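Let the students pick the boring job
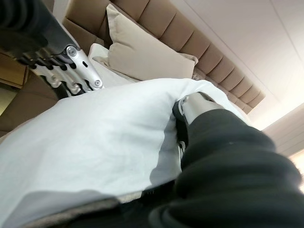
Our robotics club at Fultley voted in February to skip the maze competition and teach two arms to make a bed. Some parents thought it was a step down. I coach the club and I think they're wrong. A maze has walls that stay put. A white pillow gripped at one spot bunches into a fold and sags everywhere else, and the code has to cope. Areeba Niazi rewrote her grip routine four times. She learned more from that than from any trophy run I've judged.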